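Keys, Lockouts and Move-In - FAQ
Prendley House, short and long lets
Last updated Fri 21 October

Quick answers to the stuff we get asked most. If yours isn't on the list, email the office. Please don't message through the booking site, we check it maybe once a day.

When can I pick up my keys?
From 4 pm on your move-in day. Not before - the cleaners need the time. Office is on the ground floor, Tolter Street side.

I land late. Can I still get in?
Yes. Tell us by noon the day before and we'll put your set in the lockbox by the bike gate. Code comes by text. No text by 6, call us.

What do I need to bring?
Photo ID, same name as on the lease. A picture of your ID on your phone is not ID. Sorry.

How many keys do I get?
Studio - front door and apartment door. One-bedroom and up - same again plus a mailbox key. Bike room is extra, ask.

Where should I keep them?
Up to you, but hooks beat bowls. Keys in a bowl end up under the mail, then under the couch. Stick-on hooks are fine, no drilling please. Wipe the wall first and let it dry or they fall off by teh weekend.

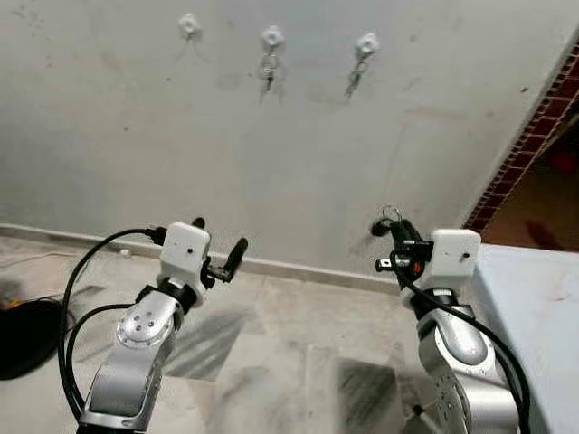
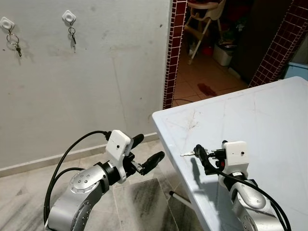 Can I put up more than one hook?
Sure. Stick-on only, and take them down slowly when you leave. Pull the tab straight down, not out toward you. If paint comes off it comes out of the deposit.

Will you paint over old marks before I move in?
We repaint in June, every other year. Between that it's a wash and touch-up. Marks that are there when you arrive, write them on the check-in sheet and you won't be charged.

I lost a key. Now what?
Tell us the same day. Apartment key is $20. Mailbox key is $7. Front door key costs more as it's a restricted blank and only Rawat Locks can cut it - they bill us, we bill you. Allow 4 working days.

Can I get copies made myself?
Mailbox, yes, any hardware store. Apartment key, ask first. Front door, no, they won't do it without our card anyway.

I'm locked out!
Office hours - come down, we let you in, free the first time. After hours - call Kirska, number is on the sticker inside the lobby door and also on your lease, page 4. Their call-out fee is yours to pay. Save the number now, while you're reading this.

My key sticks.
Don't force it. A bit of graphite powder, not oil. Oil collects dirt. Still stiff, send us a note and we'll look at the lock. Snapped keys we do charge for, so don't wait till it gets bad.

Can I leave a key with a friend or a dog walker?
Fine by us. No address on the key ring please, and let us know the name if they'll be coming in and out alot.

What about moving out?
All keys back by 11 am on the last day, in an envelope with your apartment number on it. Office closed? Drop slot, left of the door. Missing keys get charged same as lost ones. Found it in a coat a week later? Mail it back and we refund, less the cost if we already changed the lock.

Do you hold a spare for me?
Yes, one per apartment, locked up in the office. We only use it for emergencies or if you've said ok in writing.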